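An Afternoon Among the Hands of Torvik

By Randi Hägglund
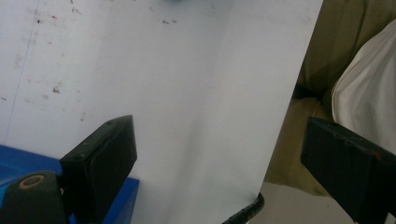
A sheet of white paper and the two black fingers of the hand tool, during the open day in Torvik.

The bus stops at the harbour, and from there you must walk up the hill to the old net store where Kistura has its workshop. I arrived with wet shoes. At the door stood Sixten Kristiansen with a box of name stickers and a marker pen that was almost empty, so for the rest of the afternoon I was "Rand".

Kistura wants to teach machines to handle things that bend. Boxes and bottles are more or less solved, Kristiansen told us, but paper, towels and shirts change shape as soon as you touch them. For this work the company has built a tool that a person holds in the hand. It has two fingers like a robot's gripper and a camera that looks out over them. The person does the job, the camera records, and later a robot arm is trained on the recordings.

Kistura's open day, on 6 May 2018, was its first for the public. The list had places for 77 visitors and it was full before the week was over. We were divided into groups of six. My group had two teachers, a retired ship's electrician, a young couple from Tinberg and me.

"Forget your own fingers," said Eilif Åberg, who led our group. "You have only two now, and they are not clever."

He was right. I am a person who folds maps correctly, and I thought that paper would be easy. But the tool is wide, and you must come from the correct side, with one finger on each face of the sheet. If you come too flat, the paper slides away. If you press from above, it bows and goes where it likes. I tried again and again while Åberg stood with his hands behind his back, very patient. The electrician managed it at once and was quiet and pleased about it for a long time.

What surprised me was how much I looked. With my own hands I pick up a letter while I talk to somebody. With the tool I had to study the edge, the fold, the small shadow under it. Åberg said this is more or less what the recordings are for. The machine must learn where to look before it learns how to hold.

In the next room an arm was doing the same kind of work without a person. It moved slowly, stopped, moved again. It took a tea towel by the corner and laid it over a rail, and the teachers clapped. The second towel fell on the floor. Sverre Hedlund, who writes the software, picked it up and wrote something in a notebook. He told us that they had made 293 recordings with towels so far and that it was not enough. How many would be enough? He did not want to say a number. Perhaps he would know more in July, when a laundry in Pronport will let them try the arm for two weeks.

I asked him if the people in the laundry were worried. He thought about it – he is not a quick talker – and said that some were, and that he had gone there twice to listen. They had asked him mostly about fitted sheets. He had no good answer about fitted sheets.

Coffee was served upstairs, with cardamom buns. Alcides Benavides, who designed the first version of the tool, sat at the window and let the visitors hold an early model. It is heavier than the one we had tried, and the handle is too thick for my hand. He said his wrist hurt for a whole winter because of it.

Before I went down for the bus I asked if I could try the paper one more time. Åberg gave me the tool and found me a sheet. I got it on the third attempt, with the bus already standing at the harbour.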